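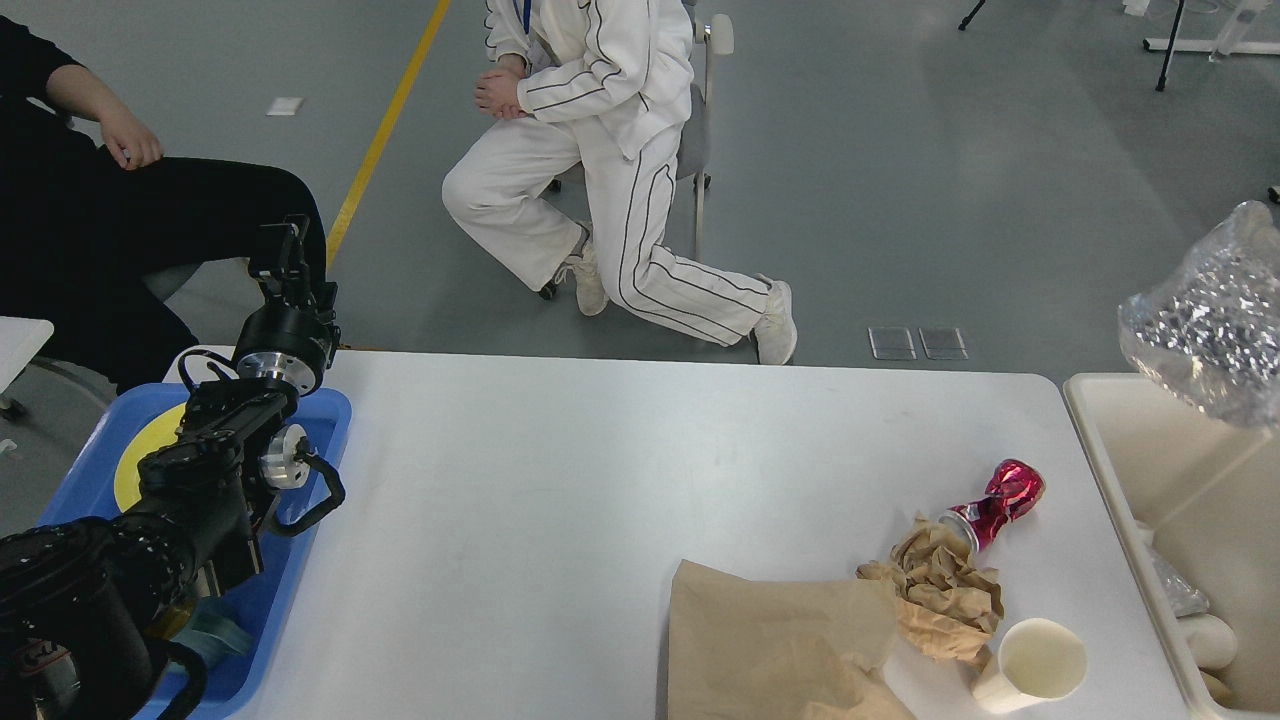
White table, blue tray at the left end.

June 4, 2022

Glue day again. I've been putting off the hide glue vs. fish glue comparison since February and the jar of Revitz pearls was starting to look at me funny, so I soaked a batch overnight and got going before the building warmed up. Ratio was one part glue to two parts water by weight, same as last time. It took up all the water and looked like tapioca by morning, good sign.

Pot temperature is still my big headache. The little Murkik warmer says 140 on the dial and my thermometer says 151, so I've marked the dial with tape at the spot that really gives 140. If you borrow it, please leave the tape alone! I cooked a whole pot in February by trusting the printed numbers and it smelled like a barn for two days.

Test pieces were maple lap joints, all cut from the same board (the one from the Grerkuscombe yard, with the pencil arrow on the end grain). Planed fresh, no sanding. Clamped overnight for the earlier set, and I broke those today with the lever rig.

Hide glue, warmed wood: best joint let go at 2,028 pounds, and it took a long strip of maple with it. Very happy with that one.
Hide glue, cold wood: 300. Yikes. It gelled before I had the clamp on, and I could feel it skating around.
Fish glue, cold wood: right at 2,000, mostly wood failure again, and I took my sweet time assembling it.

So for anything with a fussy glue-up I'm leaning toward fish, at least until the shop is warmer. The Kumsa bottle says open time is up to 184 seconds, which seems oddly exact, and I got longer than that on the maple without trying. Maybe their test was on something thirstier. I should try it on the walnut offcuts and see.

One joint I'm throwing out of the results - I found a plane track right across the glue face after it broke, so that's on me and not the glue. Blade needs honing anyway.

Also tried pulling a joint apart with steam, just the kettle and a bit of hose. The hide glue let go nicely once I got a thin knife started in the corner. Fish glue was slower and came off stringy. Didn't time either one, should have.

Next: same joints in walnut, and a pinch of salt in the hide glue to slow the gel. Need more pearls first, the jar is down to the last inch. The leftover pot is in the fridge, labeled, top shelf. Not soup.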